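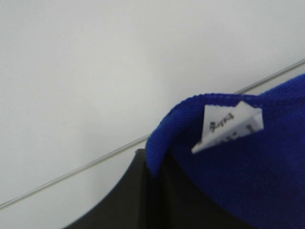 Okay, if you've been waiting on new music from Wonent, you can quit refreshing. The band signed with Fanton Records this week, and their first single for the label, "Porchlight Psalm," is out now everywhere you stream. I've had it on repeat since breakfast and my dog has left the room twice.

Quick background for anybody just joining us. Wonent is a four-piece out of Sakum that started as the Wednesday night worship band at a church called Bright (yes, just Bright, it's on the sign and everything). They put out two EPs on their own, sold them off a folding table after services, and picked up a following in the college towns up the highway. I caught them in one of those towns the summer before last, in a gym with terrible sound, and they still had people singing the bridge back at them in harmony. I bought both EPs and a T-shirt that shrank.

"Porchlight Psalm" is slower than I expected for a first single. It opens on acoustic guitar and a little bit of organ, and the drums don't show up until the second chorus. When they do, wow! The lyric is about a parent leaving the light on for a kid who's been gone a while, and it never gets preachy about it. My one gripe is the fade-out. I wanted a real ending, and I'm told the live version has one.

The video went up the same day as the song. It was shot at Bright during the band's last regular Wednesday, and if you were in the building you may want to check the crowd shots for your own face. A lyric video is coming later, along with a chord chart for worship teams who want to try it on a Sunday (it's in G, so your guitar players will be happy).

Fanton says a full album is on the way, 9 songs, with the release date still to be set. Two of those are new recordings from the first EP. I'm hoping for "Gravel Road" but the label wouldn't tell me, and I did ask more than once.

The tour starts in April with a hometown show at the Sakum Civic Auditorium. The room holds 2,000, and 1,947 tickets were gone when I checked with the box office before writing this. You can do the math on that, and then you should probably move fast. There's also a meet-and-greet before doors with 158 spots, and those went in the presale to people on the band's mailing list. I am on the mailing list. I did not open the email in time. We don't need to talk about it.

The rest of the dates should be posted next week, mostly churches and small theaters, and I'll add them to the calendar page as soon as I get the list. If you're going to the Sakum show, come say hi. I'll be somewhere near the merch table, buying a bigger shirt.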